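Cups and Tabletops: Frequently Asked Questions
Drudcombe Shared Rooms, Bruvard Building

Where are the cups kept?
Clean cups are kept in the Quinlan cupboard, Room 134. Users may take what they need and should return unused cups at the end of the booking.

May cups be stacked?
Yes. Cups of the same kind may be nested. Stacks may be stored upright or on their side, provided that they do not block a walkway.

Cups at the white table, single and nested:

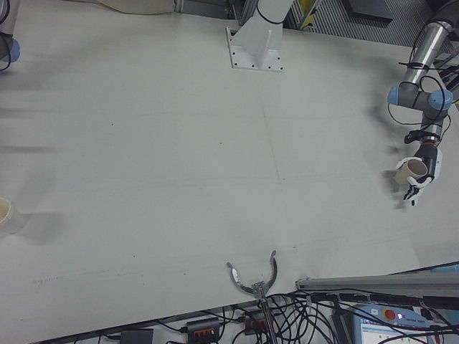
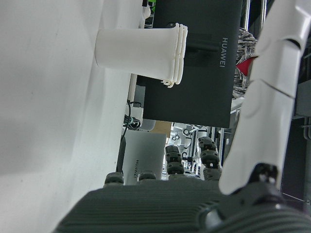 What should I do with a cracked or chipped cup?
Please place it in the waste bin by the door. Damaged cups should not go back into a stack, even if the damage is limited to the rim.

How should the tabletop be cleaned?
Use a soft cloth and plain water. Scouring pads are not permitted - they leave permanent marks on a matte surface. Existing scuffs need not be reported.

May I leave boxes and cables on the table?
Items may remain for the length of the booking. Anything left after 6 p.m. on Thursday will be moved to the Loltano storeroom on Level 2.

How do I request more cups?
Requests are made at the front desk or by calling extension 629. Large orders - up to 600 cups - should be placed in the month before the booking.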